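Keeping the blocks in circulation: a talk with the toy library at Vilotlow
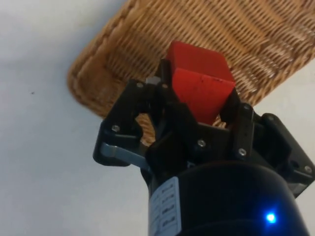
The toy library at Vilotlow lends 201 sets, and the block sets come back most often with something wrong. The woman who manages the stock has handled them for 14 years. She sorts by damage first and color second.

"A scuff is cosmetic," she said. "A chip on an edge I check with a fingertip. If it catches the skin, the block comes out of the set."

Blocks with worn corners stay in. Those with a raised edge go to the bench and are sanded by hand, starting at 80 grit – "800 is for the last pass, and most people skip it." She does not repaint. New paint over old tends to lift at the edges, and the color rarely matches the rest of the set.

Storage has changed twice. Lidded tubs from Trimness held moisture after cleaning, and the drawstring bags that replaced them wore through at the seams. The sets now go out in wicker baskets, ordered from a supplier in Cetlow.

"Air gets through the weave, so a block that goes in slightly damp will dry," she said. "The drawback is grit. It settles in the bottom and you have to turn the basket over and knock it out."

Baskets are checked on Monday, before the first loans. She runs a cloth around the inside, and any strand that snags it is trimmed flush or tucked back under. Broken rims are not repaired.

Asked how long a block lasts, she declined to give a number. Red ones are borrowed hardest, she said, and she keeps a drawer of spares for them.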